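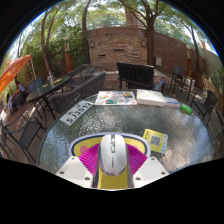 One of you wrote on last week's feedback sheet that glass surely can't be a liquid, whatever your old science teacher said, and please could we settle it before moving on. I was delighted to read it, and so we'll begin there and come back to rolled glass in a little while.

Session 5: Patterned and rolled glass

The short answer is that glass is a solid. It has no tidy crystal pattern inside it, and that makes it an odd sort of solid, but it doesn't run or sag at room temperature in any way you or I will live to see. The story about old church windows being thicker at the bottom comes from how the panes were made. Crown glass was spun out into a big disc, and the thickness varied across it. Whoever fitted the pane often put the heavy edge down, though not always - I've seen plenty of old panes with the thick edge at the top or along one side.

Now, rolled glass. You'll remember that blown glass has to be opened out and flattened while it's hot, and that it takes a good deal of skill and a fair amount of breakage. Rolling is a much plainer business. Molten glass goes between two rollers, a bit like pastry, and if one of the rollers has a pattern cut into it, the sheet comes out with that pattern on one face. Ripples, reeds, hammered dimples, little stars, all of them are done in the same way. The glass goes into the rollers at somewhat over 1000 degrees, and then it must cool slowly in a long oven called a lehr. If you hurry the cooling, the outside sets before the inside, and the sheet carries a strain that can crack it days later.

Why go to the trouble of a pattern at all? Light still comes through, but the uneven surface bends it this way and that, so you can't make out much on the other side. Bathroom windows and front doors are the places most of us know it from. It's also used for garden tables, where it hides rain spots and smears rather well .

The glass we'll be passing round comes from the Trostell works, which was already rolling sheets in 1914 and kept its pattern book going for years afterwards. The two pieces to look out for are Undance, a soft, wavy ripple, and Troser, a narrow upright reed. Please hold them by the taped edges. Run a fingertip over both faces and you'll feel at once which side met the patterned roller.

A small thing to try at home, if you'd like. Find a piece of patterned glass, put a printed page flat against the back of it and read it through the glass, then slowly draw the page away. Note how far back it gets before you lose the words. Try it with 30 centimetres as your furthest point, and do both faces if you can get at them. Bring your notes along, however scrappy.

Reading for next time: the chapter on toughened glass in the course pack, and the Woo leaflet on safety marks, as far as the table of thicknesses. You can skip the part on putty.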